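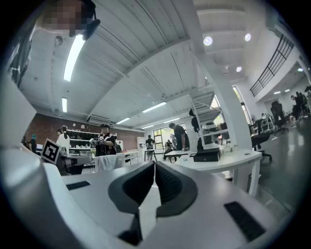 Grendlow, dom. 8 de fevereiro - Na nossa oficina o teto é branco, com vigas à vista, e durante anos ninguém lhe deu atenção. Depois reparei que as lâmpadas tubulares davam cada vez menos luz e decidi escrever os meus cuidados com a iluminação.

Antes de tudo, desligue o disjuntor e espere que os tubos arrefeçam. Passe primeiro um pano de microfibra seco e só depois outro quase seco, com uma gota de detergente. Nunca borrife o produto para cima.

Os focos redondos embutidos juntam pó no aro. Um pincel macio, de 68 cêntimos, chega bem.

O ar condicionado alto na parede pede também limpeza. Retire os filtros, lave com água morna e deixe secar à sombra. Eu faço isto agora e outra vez em abril.

Nas estantes brancas encostadas ao tijolo, arrume as peças pequenas em filas e deixe um dedo de espaço entre elas - assim o pano passa sem derrubar nada. O tijolo vermelho não gosta de água: use a escova do aspirador, de cima para baixo.

O chão fica para o fim, quando todo o pó já caiu.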